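How Does a Place Buy a Robot?
Money and Machines – for readers in Years 4 to 6
May 22, 2026

Robots cost money. So do the tables they stand on, the plugs they plug into and the people who look after them. Before a robot lifts its first cup, somebody has to sit down and work out what to buy and how to pay for it.

This page follows one robot arm from idea to order form. The buyer is the Brorkport Science Centre. The centre wants an arm in its kitchen corner, where visitors can watch it pick up cups and put them down again.

Start with the job

It is tempting to start by looking at robots. The centre started with a list of jobs instead. It wrote down what the arm had to do:

Pick up a cup or a mug.
Move it from one side of the bench to the other.
Put it down gently.
Stop straight away when someone presses the red button.

That is a short list, and short lists save money. A robot that can lift a car engine could lift a mug too, but it would be a silly thing to pay for. It would also be too heavy for the bench.

The people who wrote the list left some things off on purpose. The arm doesn't need to wash cups. It doesn't need to roll around the room. Wheels would be fun, but they would cost more and take up floor space that school groups need.

What is a budget?

A budget is a plan for money. It says how much you have and what you are going to spend it on.

The Brorkport centre had $2,000 to spend on the gripper. A gripper is the robot's hand. The arm itself was paid for out of a different budget, so it doesn't come into the sums on this page.

Two companies sent a price. A price that a company sends you in writing is called a quote.

Zistska offered a gripper with two fingers for $1,860.
Saragih offered a gripper with three fingers, and it cost more than $2,000.

Three fingers can hold some odd shapes better than two. But cups and mugs aren't very odd, and the Saragih gripper was over the budget. The centre chose the one from Zistska.

Now try the sum yourself. Take $1,860 away from $2,000. You should get $140.

Small things that cost money

The centre did not get to keep all of that $140. New equipment nearly always needs other bits to go with it.

Grippers have pads on their fingers, and pads wear down, the same way the soles of your shoes do. A spare set of pads was $59. The centre bought one set straight away so that the arm would not have to stand still while everyone waited for the post.

Next came the cable that joins the gripper to the arm. It cost $20.

Here is the whole sum:

Gripper: $1,860
Spare pads: $59
Cable: $20
Total: $1,939

That leaves $61. The centre put it aside for repairs. Money you keep for something you can't plan is sometimes called a contingency. It's a long word, but you might do the same thing with your pocket money.

Will it fit?

A robot arm needs more room than you would think. It needs a place to be bolted down, and it needs space to swing its elbow. If the wall is too close, the arm will bump it.

You can test this with your own arm. Stand beside a table and put a cup on it. Keep your feet still and reach for the cup. Now put the cup further away and try again. At some point you can't reach it any more, however hard you stretch. A robot has the same problem, and it can't lean over on its toes. The distance it can get to is called its reach.

Sometimes people measure with a tape. Sometimes they build the room on a computer first and put a pretend robot in it. This is called a simulation. The benches, the cups and the arm are all drawn by the computer, and the arm can be moved about to see where it gets to. The centre used a program named Nutetska for this.

A simulation is handy when you are planning what to buy. If you move the arm in the wrong direction, you don't break anything. If the bench is in the wrong spot, you can shift it without calling a builder.

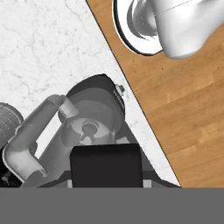 It does take time, though, and time costs money as well. Somebody has to draw each bench and each cup and check that the sizes are right. If the computer bench is shorter than the real one, the answers will be wrong too. The staff at the centre measured the kitchen corner twice before they typed in any numbers.

A simulation can't tell you everything. It may not show that the power point is behind the fridge, or that the floor wobbles when a class runs past. Someone still needs to go and look.

Who will look after it?

Buying is the first cost. After that come the costs that keep on coming, which are called running costs. For a robot arm they include electricity, new pads, and someone's time to clean it and check the bolts.

Think about a dog. You pay for the dog once, but you pay for the dog food every week. When people forget about running costs, good machines can end up in a cupboard under a sheet.

At Brorkport, two staff members will learn how to start the arm, stop it and change the pads. Their training is written into the plan, with its own line for money.

When will it come?

The gripper was ordered this month. The kitchen corner will open in November, after the bench has been fitted and the red button has been tested.

Plan your own

Choose a job at your school that a machine could do. It might be stacking chairs or sorting pencils by colour. On a sheet of paper, write:

What the machine has to do
What it does not have to do
Where it will stand
What extra parts it will need
Who will look after it
How much money you would put aside for repairs

Swap sheets with a friend and look for a cost they have missed – there is usually one.

Words to know

Budget: a plan for money.
Quote: a price in writing from a company.
Gripper: the hand of a robot.
Reach: how far a robot can stretch.
Simulation: a pretend version made on a computer.
Running costs: money you keep spending after you have bought something.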